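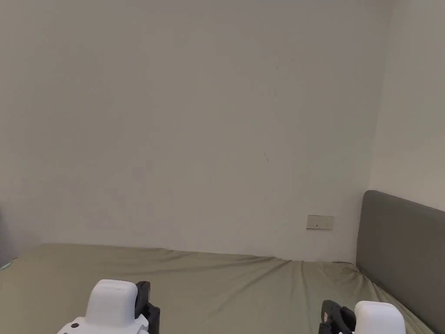
Off-white, matte, bedroom wall and corner.

2023-01-06
Casein paint, batch 13

Best one yet! The curd broke down completely this time, no gritty bits at all, and I'm sure it's the slower start with the lime. Last time I tipped the putty in all at once and got lumps the size of peas that no amount of stirring would shift. Today I worked it into the curd with the back of a spoon, a bit at a time, until the whole lot suddenly went glossy and loose like thin honey. Lovely to watch. Bohdan came over from the bench saw to see it happen and missed it by a second.

What went in:
skim milk curd, drained overnight and rinsed twice, 100 g
lime putty from the Rustano tub, one heaped tablespoon
whiting, 2000 g for the full bucket (sieved, the coarse stuff went back in the sack)
water to thin, didn't measure, sorry Farhad
raw umber, a pinch, then another smaller pinch

The umber is what takes the blue out of the white. One pinch and it still looked like a fridge door. With the second it went soft and warm, and I'd have stopped there even if Mehrangiz hadn't taken the jar away from me.

The recipe is the 1802 one out of Þórarinsdóttir's notes, more or less. The original wants oil as well, and I've left it out again because the Cilitia boards with oil in them yellowed in the cupboard. Would still like to try it with a pale walnut oil and leave that board in a window. Sang has half a bottle at home.

Coverage: first coat looks terrible, as always. Streaky, grey, see-through. You have to hold your nerve. It whitens as it dries and I went from wanting to throw the brush to grinning at it in the time it took to have lunch. Second coat crosswise over the first, thin, with the big oval brush. The fan heater was off for this one. Batch 12 dried too fast next to it and powdered.

Rub test, dry finger: nothing came off on the plaster board, a faint smudge off the pine. Rub test with a damp cloth: leave till next week. Don't let anyone lean on the pine board before then, it's on the top rack with blue tape on it.

Smell: milky, a bit barny, gone by mid-afternoon. Far better than the last bucket, which had sat over the holidays and which we won't discuss.

Dumisani asked about colour for the Valcombe hall ceiling. I think we could go a shade greyer and still have it feel warm under those lamps. Will mix three little pots, with more umber in each, and paint them out on card. They don't need it until April so there's time to get fussy.

Need: more putty, muslin, a sieve that isn't the kitchen one. Jar of leftovers is in the fridge, bottom shelf, labelled. It is NOT yogurt.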